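Flulstead cleaning and polishing cloths, plain weave, sold flat in packs and loose by the box.

## Flulstead Cloth, Blue

**Item 522**

The blue Flulstead is our everyday cloth for wiping counters, tables, shelves and cupboard doors. It is washable, has no printed pattern and has the same face on both sides, so it can be folded and refolded as each side gets dirty. We have sold it in the same weight since Enda Scanlon set up the household range, and most of our repeat orders are for this one item.

It comes hemmed on all four edges. The hem is stitched in thread of the same color and is flat enough that it doesn't leave a line when you wipe a glossy surface. There is a short hanging loop at one corner. If you don't want the loop, snip it close to the hem and the stitching will hold.

### What's in the pack

- Small pack: 2 cloths, paper band
- Standard pack: 4 cloths, paper band
- Box: loose cloths, no bands, for cleaning firms and rental houses

Small and standard packs can be mixed in one order. Boxes ship separately from our Prins warehouse and usually go out a day later than packs.

### Color

The regular color is a medium blue. We dye in batches and there can be a small difference from one batch to the next. If you need a close match with cloths you already own, write the batch letter from the corner label in the order notes and Femke Van der Linden in dispatch will check what is on the shelf. She can't always match older batches.
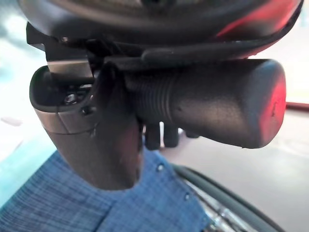 Many customers keep one color for each room, and blue is the one most of them choose for the kitchen and for general dusting. The dye was picked to be easy to find again after you put the cloth down. On a pale surface the blue stands out well, and you are less likely to leave it behind at the end of a job. For bathrooms we suggest the gray Hesa cloth, so the two don't get mixed up in the wash.

### Before first use

Wash the cloth once on its own. New cloths carry some finish from the mill and don't take up water well until it is out. One warm wash is normally enough. Some color may come out in that first wash. After that you can put it in with other dark or medium colors.

### Using it

For dusting, use it dry or barely damp. Fold it in half and in half again, wipe with one face, then turn to a fresh one. For grease, use warm water and a little dish soap, wring the cloth out hard, and go over the surface a second time with clean water.

Do not use it on a hot stovetop or to lift hot pans. It is a single layer of cotton and gives no protection from heat. It is also not a glass cloth. It will clean a window, but it leaves some lint, and the Aria cloth does that work better.

### Care

- Machine wash warm with ordinary detergent
- No bleach, which turns the blue patchy
- No fabric softener, which stops the cotton from taking up water
- Tumble dry low or hang by the loop
- Iron if you like, medium setting

Expect a little shrinkage over the first 3 washes, mostly in length. We cut the cloths slightly long to allow for it.

### Common questions from orders

**Can I get it without the corner label?** Yes, for box orders only. Ask before we pack it. The label is sewn into the hem, so pulling it out yourself can open the seam.

**Does it scratch?** It hasn't marked painted wood, laminate or stainless steel in our own use. Shake out grit before wiping anything polished. Fermín Quezada, who runs our returns desk, has had scratched tabletops reported where sand was caught in the fold.

**Is it safe with oil or wax?** You can use it to put on furniture oil, but keep that cloth for oil from then on. Lay oily cloths out flat outdoors to dry, away from anything that burns, and never leave them balled up in a bin or put them in the dryer.

**Do you make a larger size?** Not at present. We had a larger one until last November and it sold slowly. If you want a quantity cut to size, write to Sepehr Moradi through the trade page and include the finished measurements.

### Returns

Unopened packs can come back for a refund. Opened packs can be exchanged if there is a fault in the weave or the hem. Send a photo of the fault together with the corner label and keep the cloth until we reply. Postage on faulty cloths is paid by us.

See also: Hesa cloth, gray. Aria glass cloth, white.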